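Mètre ruban rond de poche Clilden

Référence 387
Marque : Clilden
Catégorie : Couture et petites mesures
Disponibilité : en stock

Description

Mètre ruban souple à enroulement automatique, logé dans un boîtier rond. On tire sur la languette pour sortir le ruban, on appuie sur le bouton central pour le faire rentrer. Le modèle convient aux mesures de tissu, aux tours de taille, aux colis et aux petits travaux de la maison. Il ne remplace pas un mètre à ruban métallique pour le bricolage : le ruban est souple et ne tient pas droit dans le vide.

Le boîtier se range dans une trousse, un tiroir ou une poche de tablier. Il est vendu à l'unité, sans étui. Pour un usage en atelier, la boutique Lecomte propose aussi un lot de six boîtiers sous la référence 658.

Caractéristiques

Type : mètre ruban souple, rétractable
Forme du boîtier : ronde
Coloris : bleu
Commande : bouton poussoir au centre
Ruban : blanc, gradué en centimètres sur une face et en pouces sur l'autre
Longueur : 150 cm
Poids emballé : 35 g
Conditionnement : sachet individuel
Quantité par carton : 240

Utilisation

Sortir le ruban lentement, sans dépasser le repère de fin. Pour mesurer un contour, passer le ruban autour de l'objet et lire la valeur à l'endroit où il recouvre le zéro. Le zéro se trouve au bord de la languette, qui est donc comprise dans la mesure.

Accompagner le ruban de la main pendant l'enroulement. S'il se bloque à mi-course, le ressortir de quelques centimètres, le remettre à plat et appuyer de nouveau sur le bouton. Ne pas ouvrir le boîtier, le ressort ne se remonte pas.

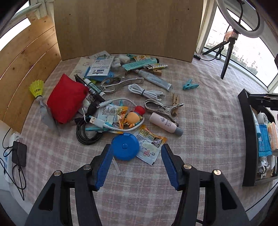 Entretien

Essuyer le ruban avec un chiffon légèrement humide et le laisser sécher entièrement déroulé. Pas de solvant ni d'alcool, qui effacent les graduations. Éviter de laisser le boîtier sur un radiateur ou derrière un pare-brise en plein soleil.

Livraison et retours

Expédition sous deux jours ouvrés depuis l'entrepôt Lecomte. L'article peut être joint sans supplément à une commande de mercerie. Retour accepté dans son sachet d'origine, frais de renvoi à la charge du client sauf défaut constaté. Les lots entamés ne sont pas repris.

Produits associés

Craie de tailleur Ekley, boîte de quatre
Règle souple Ekley, 30 cm
Pinces à tissu Hirnex
Ciseaux de couture Hirnex, 21 cm

Fiche mise à jour le 6 février 2022. Le coloris gris n'est plus fabriqué et ne sera pas réassorti. Prochain arrivage des lots de six prévu en juillet.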